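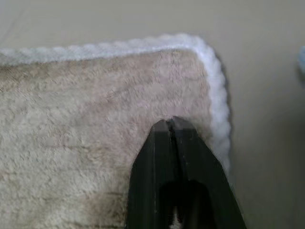

Fig. 1. Folded towel, beige pile with white edging. Note the rounded corner.

Print this page
E-mail this page

Textile Care and Presentation
Week 9 handout: Pile, edges and the good fold
Notes by Mitali Navaratnam, Tadgate Skills Centre

Towels at last! I've been looking forward to this one all term, and I hope you'll be as keen as I am by the end of the session.

Start with the pile. Run your palm one way across a plush towel, then back again, and watch the colour change. Those lighter and darker patches in Fig. 1 are the same beige throughout — the fibres are simply lying in different directions and catching the light differently. Beginners often take this shading for a stain (I certainly did in my first job, at Plindthorpe, and rewashed half a shelf).

Now the edging. A puffy trim is thicker than the pile beside it, so every fold stacks up faster at the margins than in the centre. Fold a trimmed towel too tightly and you get a dish in the middle. Leave a little slack at each turn and let the border sit proud.

Rounded corners are my favourite part. There is no point to match, so line up the straight runs of the border first, then ease the curve round with your fingertips.

Practical
Work in pairs. Fold one plain towel and one trimmed towel in thirds, turn each 90 degrees, and fold again. Smooth the pile in one direction before you put it on the shelf.

For next time
Read Eirini Gkikas on looped edgings (course reader, p. 46) and write 300 words on a towel you have at home. Bring the towel too, if you can!

Print this page
E-mail this page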